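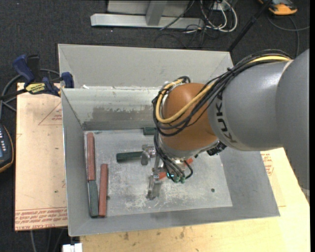
Grey metal bin under an orange-brown KUKA wrist joint

Re: Open metal bins for compost, yes or no?

orkidell_plot
I moved to Trustunham in September and I have a plot of 300 square feet. I want to make compost in grey metal bins, rectangular and without a lid. My neighbor says metal is bad for the worms. Is it true? I could not find a clear answer.

Renton43
Your neighbor is right. Metal gets too hot in summer and the worms go down or die. Use wood.

FloraNisbet
I do not agree with Renton43. I have used steel bins for eight years and my worms are fine. The important thing is holes in the bottom and some shade after 2 p.m. Wood in my garden was rotten after three winters.

Renton43
Three winters is normal if you put it directly on wet soil. Mine stands on bricks. Also zinc can go into the compost, did you think about this?

FloraNisbet
Yes, I did a soil test and the zinc was normal. But I admit I do not put many lemon peels in it.

lapointe_b
Can I ask about the price? Here a new steel bin of this size is 1,150 and for that money I can build four from wood.

orkidell_plot
Mine are used, I paid 43 for each. Thank you Flora, I will drill the holes first. What size of drill do you recommend? And do I need to cover it against the rain?

FloraNisbet
8 mm is good. For the rain I use an old carpet, but please not one with a rubber back.

Renton43
Carpet brings slugs. Use cardboard.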